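Friday, late

Shaved my neck twice today and it still feels like the side of a matchbox. The old safety razor has got to the point where I dread it. I changed the blade on Tuesday's shave and again this morning and it made no difference, so the trouble is probably me, or the angle, or the soap. The skin under the left side of my jaw is the worst. The hair there grows sideways toward the ear and I have been going straight up against it for most of my adult life.

Went down to Mudgway at lunch to ask Alby Hoani about it. He had a man in the chair so I sat and read the price list. A beard trim is 44 now. I remember paying less than half that, though it was a different chair and I had more hair on top for him to be getting on with. When he was free he put his thumb on my neck and pushed the skin around and told me to stop shaving up. Down only, one pass, for two weeks. If it's still rough after one pass then leave it rough. He said most of the redness he sees is from the second and third pass on dry skin.
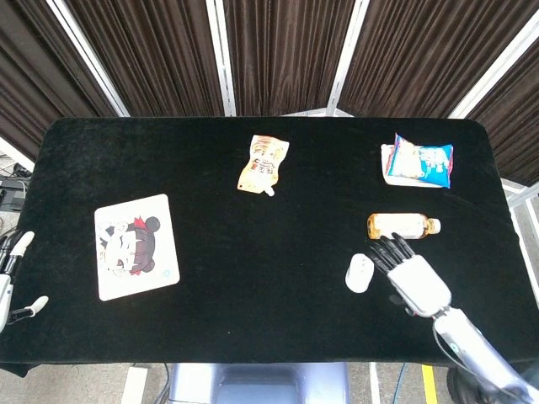

He also had a look at my trimmer, which I'd brought along in a sandwich bag. It's a Bukorov, the small corded one, and it has been pulling since June. Alby took the head off and tapped it on the counter and a good deal of August came out. The blades weren't dull, he said, they were dry. One drop of oil at each end and one in the middle, run it for a while, wipe it. I have never oiled it. The little bottle that came in the box is still sealed.

Back home by two. Did the oil. It sounds lower now and doesn't snag on the mustache. Used the 4 guard on the cheeks and the 2 under the jaw, then took the guard off for the edge and went slowly. I put the neckline too high last month and spent three weeks looking like I had a chin strap, so this time I set it two fingers above the Adam's apple and left it alone. The right side came out a bit lower than the left. I can live with that.

Finished the Flarkwood balm tonight. It's good on the beard but too heavy for the neck, and I think it was part of the bumps. The smell is mostly cedar and something like cough drops. I won't buy it again in the big tin. Alby sells a plain aftershave with no alcohol in it, made over in Clondthorpe, and I came away with a bottle. It stung for a second and then nothing. Will see how the skin is in the morning.

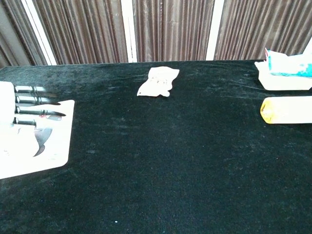
Things to get: styptic pencil (the old one has crumbled), a new brush if the bristles keep coming out, washcloths. The brush has shed on me every day this week. I let it stand in the mug to dry, which Alby says is how you rot the knot. It should hang, or at least lie on its side - I have put a hook on the inside of the cabinet door and it's on that now.

Also need to book a haircut before the end of the month. He's away for the last week and I don't want to end up cutting round my own ears again.

Plan is to skip shaving tomorrow and Sunday altogether. Warm washcloth at night, the Clondthorpe stuff in the morning, hands off otherwise. I scratch at it when I'm reading and don't notice until it's sore. Next shave Monday after the shower, down only.

Bed now. Trimmer is oiled and back in its box, cord wrapped loose.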